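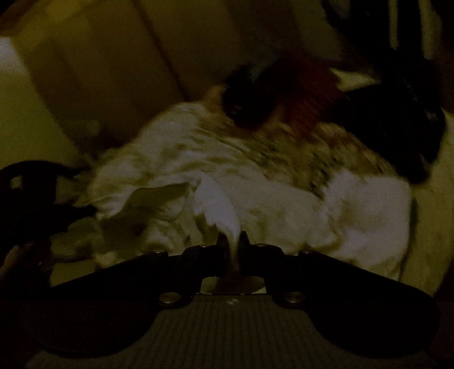
Page 2 of 5

About us

Grimshaw Linen is a household laundry and bed-making service based in Gustonham. We collect, wash, dry and iron bedding, and if you want us to, we come in and make the beds as well. The business was started by Merle Grimshaw in the back half of a former bakery, with two machines and a rented van. We are still in the same building, though we now have all of it.

Most of our customers are ordinary households. The rest are guest houses, a few holiday lets out towards Hikby, and one boarding school. We look after bedding for about 300 homes and wash up to 600 duvet covers in a busy week. December is always the busiest month, as people get the spare room ready and then want it all washed again in the new year.

What we wash

Sheets, pillowcases, duvet covers, duvets, blankets, throws, bedspreads and towels. We also take everyday clothes from customers on the weekly round, as long as they come in their own bag. Darks are done separately from whites. Please check pockets and turn printed things inside out. We don't do dry cleaning, curtains with the hooks left in, or anything with a leather trim.
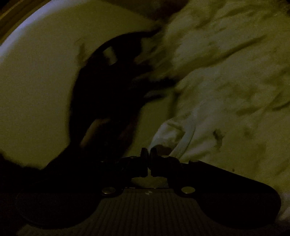
Duvets and comforters

A thick duvet needs more room than most machines at home can give it. Ours go into the large drums one at a time and are dried slowly, with a stop halfway so they can be shaken out by hand. Feather fillings take longer than synthetic ones and are returned a day later. Patterned and printed covers are washed at 30 unless the label says otherwise. If there is no label we will ring you first. 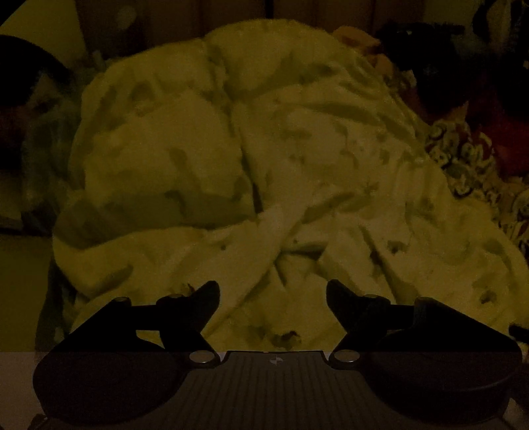 Where we go

The van covers Gustonham and Ashby on weekday mornings and Tadley in the afternoons. Hikby is once a week. Collection is free on orders over the minimum, and the minimum is on the prices page. If you live further out, ring and ask - we do sometimes add a street when there are enough people on it.

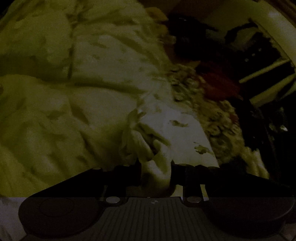
Every item is looked over before it goes in the wash. Marks are easiest to find when the cloth is spread out in good light, and on pale bedding even small dark specks like the ones scattered over these folds are worth stopping for. Loose bits get shaken or brushed off, and anything that stays put is treated by hand. We can't promise to remove every stain, and old ones are the hardest, but we will tell you what we tried.

Contact

The counter is open in the mornings, or you can leave a message at any time and Merle will ring back. New customers get a cotton laundry bag with their first order - please write your name on the tag.

Page last updated Dec 27, 2018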